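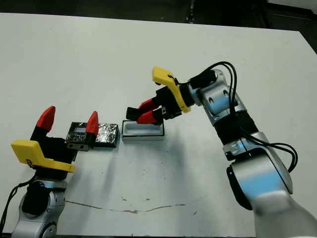
Workshop tips: sending small orders overseas

Quick ones this time, I have a pickup Tuesday and half the labels aren't printed.

Customs form first, box second. Always. Tape a box shut before you've written down what's in it and you will be cutting it open again.

Say what the thing is. "Gift" or "parts" gets you a phone call. "Cotton apron, sewn, adult" goes through. Material, what it's for, how many.

Tariff code. Look it up once, write it on masking tape, stick it on the shelf where that item lives. I had 31 of these to do and it ate a weekend. Worth it. Check them again in February or so, codes do change.

Weigh it packed. Not the item, the packed box, tape and all. Kitchen scale is fine for small stuff but put a baking sheet on top so the box doesn't hide the display. Tare it!

Real value on the form. Buyers ask you to write less so they pay less duty. Don't. If it gets lost you can only claim what you wrote. My last pallet to Romaniuk was declared at $1,207 and I was glad of every dollar on that paper.

Country of orgin means where it was made, not where you're mailing from. Bought-in zippers, handles, tins, ask the supplier and keep the email.

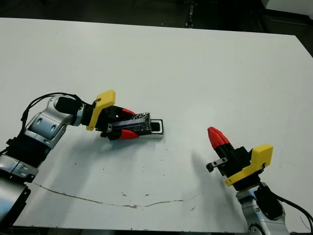 Halyna Holovko wrote in to say she keeps three copies of each invoice, one inside the box, one in the pouch outside, one in a cookie tin by the door, and that the tin one has saved her twice when the pouch got torn off at the border. Good. Doing the same now.

Who pays the duty? Settle it before you ship, put it in the order email. A buyer who gets a surprise bill at the door sends it back and then you pay freight both ways.

Exchange rate. Quote in dollars, or quote in theirs and give it a cutoff date. I held a price for Hurora way too long and lost roughly $400 on on one order.

Pouches: clear side out, two sides taped, not four. The inspector needs to get in.
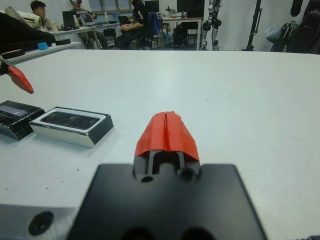 Boxes flat on the table.

Reused boxes ok if the corners are stiff. Old barcodes off, every one, or black marker over them. Hair dryer lifts most labels.

Damp. Sea freight sweats. Bag anything metal, wipe with a bit of oil first.

More on pallets next time, and Analyn Salazar's trick with the broom handle for long rolls.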